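Research > Manipulation > News in short

Two arms, one tray: Gretberg group reports on learning from corrections

14th February

The robotics group at Gretberg has published a short report on how a pair of robot arms can learn to put tableware on a tray with the openings facing down, as many kitchens do it after washing. The work was led by Mirta Pereyra, together with Agustina Ledesma, who built the training software. The group calls the method Tam.

Most teams who work with this kind of machine collect complete demonstrations. A person guides the arms from the start of a task until the end, the movement is recorded, and a model is trained to repeat it. The problem is well known. When the robot works alone it makes small errors, and after a small error it is in a position which the person never showed. From there the next error is usually bigger.

Tam starts in the same way, with 500 complete demonstrations. After this the group stops recording whole tasks. The robot works by its own model, and the operator watches with her hands on the controls. When she sees that a grasp will go wrong, she takes over, makes the correction and gives the control back. Only the corrected part is saved, together with the few seconds before it. In this study the group collected 700 such corrections during January.

The comparison was made against a second model, trained on 1000 complete demonstrations and no corrections. Both models had the same size and the same cameras, and both were tested with the same set of objects in the same starting places. According to the report, the model with corrections finished the task more often, and the difference was largest for objects with handles. The operators also spent less time at the controls, as a correction is much shorter than a full recording.

Handles are the main difficulty in the task. A mug must be taken from the table, turned over and set down, and during the turn the handle can touch the fingers of the gripper or the neighbour mug. A teapot is harder again, as it is wide and has something sticking out of it. In the full demonstrations the operators were skilled and avoided these contacts almost without thinking, so the model saw very few examples of how to get out of them. "We were teaching it only the good days," said Pereyra. "It did not know what to do when a handle was already in the wrong place."

The report also describes one thing that did not work. At first, Ledesma tried to save everything the robot did before the correction, including the long good part. The training took longer and the result was slightly worse. She believes that the model then learned to copy its own hesitations. The present version keeps only a short piece, and the length of this piece had to be found by trial. It is possible that another task will need another length.
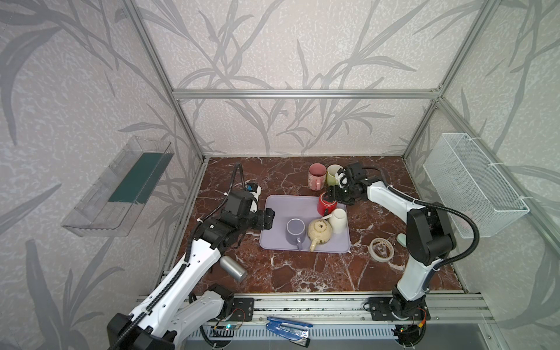 A second question was which arm should do the work. The software does not fix this. The model decides from the position of the object, and in the early training it often sent both arms to the same mug. The operators corrected this by holding one arm back until the other had let go, and after some weeks the waiting appeared also when the robot worked alone. The group did not write any rule for it. Ledesma said that she would still prefer to have a simple safety check in the software, and this is planned.

All the tests were done on a fixed cell with one type of table surface and one tray. The wallpaper and the table covering can be exchanged, and the group wants to repeat the tests with other patterns to see if the model depends on the background. They have not done this yet, and the report says clearly that the results should be read with this limit. The objects were also all rigid. Cloths and thin plastic cups were left out.

The partner firm Brilgate, which makes washing equipment for canteens, has asked for a longer trial with its own plates and cups. For this the method must be moved to a different pair of arms, and it is not known how many of the old corrections can be used again. Pereyra expects that at least the first part, the full demonstrations, must be recorded new.

The report and the code for saving corrections can be requested from the group. The recordings themselves will follow later through Flareck, the data store of the department, when the file names have been put in order.

Filed under: Robot learning, Two-arm handling, Kitchen tasks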